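Reading room notebook, August

Finished the copyedit pass on Floststead this morning, second proof, all 20 chapters. Ghauri's prose is cleaner than the first proof led me to expect. The commas in the letters from Kanton are still a mess, but Shamim says the letters are meant to look that way and the author wants them left alone. Left them alone. I have put a note in the style sheet so the next person doesn't fix them.

Story problem still open: the narrator says her grandmother came over the pass in 1863 and later calls herself the third generation in the valley. With a grandmother that age she would have to be well past seventy when the mill closes, and in chapter 2 she carries a sack of flour up the church steps. Either the date moves or it's a great-grandmother. Query on p. 56, and again where the family Bible turns up.

Ehsan read the middle section over lunch. He thinks the brother disappears for too long. I didn't miss him the first time, but going back I see he has no lines between the auction and the funeral, and then we are supposed to be upset. Suggested one short scene at the ferry. Ehsan would rather cut the auction.

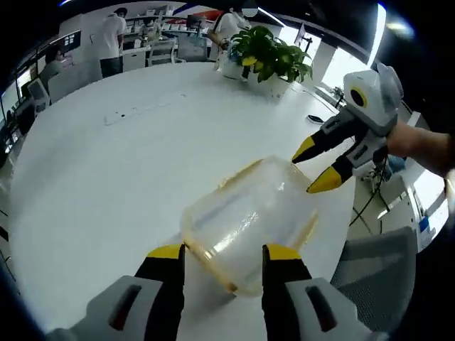
Flirnel, sample pages

Read the opening and the first flood chapter. It's a novel in verse, though it is laid out as prose in the typescript and I was several pages in before I heard it. Line breaks need a decision before anyone sets it. Shamim likes it as prose. I tried a page both ways and the verse version is slower but I could follow who was speaking.

The dog is called Pell on one page and Pells on the next. Asked.

To do

Send Floststead queries to Ghauri, with the 1863 one at the top.
Ask Shamim if the Kanton letters get italics or an indent. Currently both.
Reread the auction with Ehsan's cut in mind.
Type up the Flirnel page both ways and leave copies for the afternoon meeting.
Find my copy of the old style sheet. Ehsan may have it.

4:15, Shamim says indent, no italics. Changed in the style sheet, not yet in the proof.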